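Artificial flower arrangement

An artificial flower arrangement is a grouping of manufactured blossoms, stems and foliage put together to look like cut flowers. It is used mainly as table or shelf decoration in homes, waiting rooms, shops and rented event spaces. Arrangements are sold ready-made or assembled from separate stems, and may be kept in a vase, fixed in foam, or laid flat on a surface while the stems are sorted and trimmed.

Terminology

The words "artificial," "silk" and "faux" are used loosely in the trade. Most stems sold as silk are made of polyester fabric. "Permanent botanical" is found in wholesale catalogs and covers both fabric and molded types. A "pick" is a short stem with one bloom or a small cluster. A "bush" is a bundle of several branches joined at a single base, and a "spray" is a long stem with side shoots. Loose small pieces used to fill gaps are called filler.

Materials

Petals are commonly die-cut from woven polyester, stiffened with a sizing solution and pressed in heated molds to give them veins and curl. Foam and latex coatings are applied where a softer surface is wanted, as in roses and tulips. Leaves may be fabric or molded polyethylene. Fern and other finely divided foliage is nearly always molded, because narrow fabric strips fray at the edges.

Stems consist of steel wire inside a plastic sleeve. Wire thickness determines how well the stem holds a bend. Thin wire is suited to daisies and bud sprays, while large heads such as hydrangea need a heavier core. Cheaper stems have no wire in the side shoots, and these cannot be reshaped by hand.

Composition

A small mixed arrangement usually contains focal flowers, secondary flowers and greenery. Roses and hydrangeas are typical focal flowers. Daisies, often white with a yellow center, are used at a smaller scale between them. Fern-like sprigs are placed toward the outside, where they widen the outline and hide the point at which the stems meet.

Pale blue and white is a standard color pairing. Blue is uncommon in natural roses and is supplied freely in artificial ones, so a pale blue rose identifies an arrangement as manufactured at a glance. Against a white table or wall, green foliage supplies most of the contrast.

Containers

Slim ceramic vases are widely used for small arrangements. The narrow neck holds the stems upright with no foam or tape. The vase must be heavy enough to balance the flowers, as there is no water to add weight at the bottom. The Ponce pattern of bud vase, once common in furniture showrooms, had a thickened foot for this purpose. Lighter vases are weighted with sand, gravel or glass beads to a depth of one or two inches.

Clear glass shows the plastic stem sleeves and is generally avoided for full bouquets. Small clear glass bottles are used for single picks, or stand empty beside the main vase as a separate ornament.

Stem length is set against vase height. A common rule makes the visible part of the arrangement one and a half times the height of the container. Stems that are too long are bent back on themselves inside the vase or shortened with wire cutters. Scissors are unsuitable, as the wire core damages the blades.

Placement

On a round or oval table, an arrangement may stand at the center or close to the rim. Rim placement leaves the middle of the table free for work or meals. Spreading foliage can reach past the edge, where it is easily caught by sleeves and chair backs, and such pieces are normally turned inward or removed. Glossy tabletops reflect overhead light, and a vase with an unglazed foot should have a felt disk beneath it to prevent scratches.

Small objects kept on the same table, such as bottles, caps and canisters, are usually set in front of the flowers and moved first when the surface is wiped.
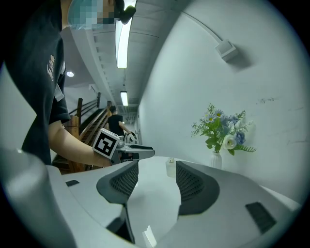
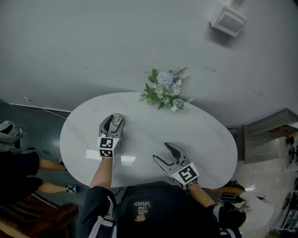

Artificial flowers in pale blue and white on a white tabletop, with daisies and fern-like greenery.

Care and storage

Dust is the main cause of a worn appearance. Fabric blooms are cleaned with a soft brush or a hair dryer on its cool setting. Molded foliage may be washed in lukewarm water with mild soap and hung upside down to dry. Fabric petals should be tested on one leaf or petal before washing, as some dyes run.

Direct sunlight fades blues sooner than whites or yellows. Sellers of the Drilari and Madent ranges advise turning the arrangement by a quarter every 60 days when it stands near a window. For storage, stems are wrapped in tissue and laid in a box deep enough that the heads are not pressed. A box 11 inches deep holds most table arrangements with the vase packed separately. Flattened petals can be opened again with low steam.

See also

Bud vase
Dried flowers
Floral foam
Table setting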